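3.2 Sorting of small produce by surface condition

The second part of the study concerned small items that fall below the size normally packed for retail. Growers supplying the Drernwood packing shed had set these aside as mixed seconds, and no agreed terms existed for describing their outline or skin. Earlier work at the same site (Oyewole, internal report) used a three-level scale of smooth, marked and rejected. The scale was quick to apply, but two sorters given the same tray often disagreed on the middle level, which took in anything from a single shallow dent to a heavily creased skin.

A total of 900 items were drawn from the seconds bins in May. Of these, 194 were withdrawn before grading on account of splits or soft rot. The remaining items were brushed, left on open racks overnight and graded the following morning between 8 and 11 a.m. Washing was avoided, as residual water darkens the skin and makes shallow creases harder to judge.

Each item was placed singly on a gray textured surface under a light set to one side. Side lighting was preferred to the overhead strip used on the shed line. Under the overhead strip, low relief tended to disappear, and several items recorded as smooth were moved to a lower grade when they were seen again under the side light. A neutral background was used throughout so that yellow and orange skins could be compared without a color cast from the tray.

Four characters were recorded in fixed order: outline, relief, color and spotting. Outline was taken first and was scored as round, oval or tapered, with a note of which end was the wider. Relief covered dents, bumps and creases together, scored from 0 (none) to 4 (whole visible face affected). Color was matched by eye to a printed card supplied by Carkinow, and the brighter and darker sides were entered separately where they differed by more than one step. Spotting was entered as present or absent, with the position of the largest spot.

Items were not turned during scoring. Turning was tried in a preliminary round of 31 items and raised the time per item without improving agreement between sorters, although it did reveal additional spots on the reverse face. The spotting figures given in Table 4 should therefore be read as minimum values.

Figure 3 illustrates the combination of characters that caused the most difficulty under the earlier scale. The outline departs from a regular oval, the relief is shallow but widespread, and spotting is slight. 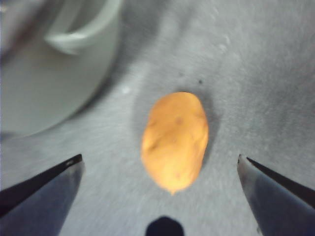
Figure 3. Small oval item with tapered lower end, uneven surface and a small brownish speck near the upper center.

Under the earlier scale, items of this type were divided almost evenly between marked and rejected. With the four characters scored separately, most of the disagreement was confined to relief, where adjacent scores of 2 and 3 were often exchanged. Outline was the most stable character. Color scores differed mainly on the shaded side, and a second light was considered but not adopted, as it would have weakened the shadows on which the relief score depends.

Repeat scoring was carried out by 6 sorters using a reduced set. Results are given in Section 3.3, together with the corresponding values for the Wumbei line, where a matte black belt was used in place of the gray surface.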